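24/09/2024 – Denness bench, hand-held gripper work

Table clearing again. The job is one any household has: take what's on a table, put each thing where it belongs, leave the lamp standing. Omid set the goal last week at 219 clean recordings before we train anything. We added 8 this morning.

Bottle picks are fine with the V fingers. Cords are still the trouble. A power strip lying flat gives the pads very little to close on, and if you grip the cord instead, everything plugged into it comes along. The flat fabric pad is nearly as bad – you have to catch an edge first, and I do that by feel, which won't help the policy much. 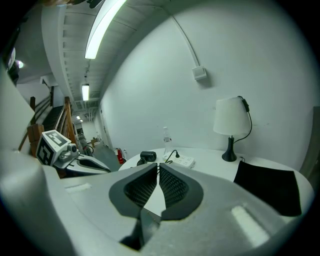

Agata thinks we're asking the wrong question about cords. Her view is that a person would unplug the strip and coil it with two hands, so a one-handed pick teaches the machine a chore no one does. She'd move all cord work to the two-gripper set and keep single-hand recordings for bottles, cups and boxes.

I agree on coiling. For plain moving from A to B I'd keep one hand in for now.

Where it stands: rigid things yes, soft flat things sometimes, cords no. I wouldn't tell the Groltano people it can clear a table yet.

To do: ask Sepehr for softer pads. Lamp moves stay off the list until Fatemeh has the force limit set.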